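Re: Stiden fingers vs. the Skarberg set

> Has anyone run both on thin plastic yet? Ours kept slipping at 30 closes or so.

Yes, and I'm having a great time with it! I did 50 grabs per set with the hand-held gripper, all on clothes hangers. The Stiden blocks won easily – the flat faces like a long thin bar.

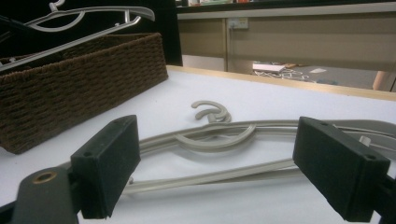 Next I want to try going in at the hook, which is a much meaner target. I'll post the log once I reach 200.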